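Caderno do laboratório, setembro

Corpus de textos extremistas, rastreio de fontes

09h40. Retomei o Skarneo com a versão nova do extrator. O objetivo continua o mesmo: saber de onde vêm as citações nos textos do fórum Sitport, separando citação direta, paráfrase e simples menção de nome. O lote tem 1,029 mensagens, já sem duplicados.

Primeira passagem: o extrator conta como citação qualquer frase entre aspas, incluindo ironias. Man-lok reviu 12 casos à mão e 8 eram só aspas de desprezo. Assim não serve. Baixei o peso das aspas e passei a exigir um nome próprio ou uma ligação na mesma frase.

Segunda passagem, melhor. Os boletins do Clernier aparecem muito mais do que os autores locais, quase sempre sem crédito e em tradução fraca. Falta ver se vêm do original ou de um blogue intermédio. O Wenceslao aposta no intermédio, por causa de um erro de tradução que se repete igual em vários autores. Eu ainda não estou convencido.

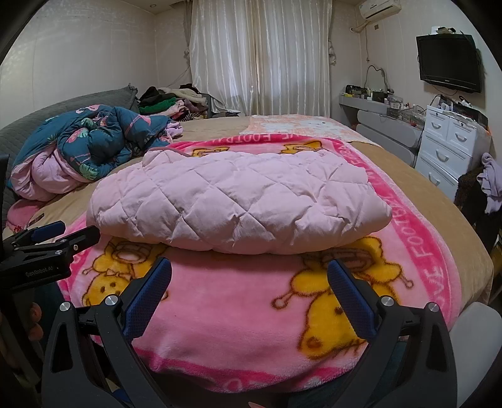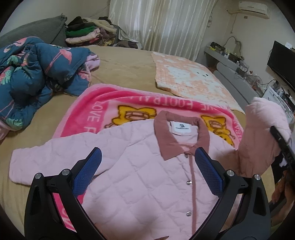 Casaco rosa claro acolchoado, na segunda.

Pendente

- Pedir ao Wenceslao Bustos a lista dos blogues arquivados, com datas de captura.
- Man-lok Leung fica com a segunda codificação. Não lhe mostrar as minhas etiquetas antes.
- Limite de 2,000 caracteres por excerto no Yip: corta as mensagens longas a meio e perde-se a nota de fonte no fim. Partir por parágrafo.
- Decidir o que fazer com as menções hostis. Citar alguém para o atacar também é leitura, mas não pode ir para a mesma coluna.

17h15. Corrida completa guardada no servidor. Não mexer nos pesos até a codificação do Man-lok estar fechada.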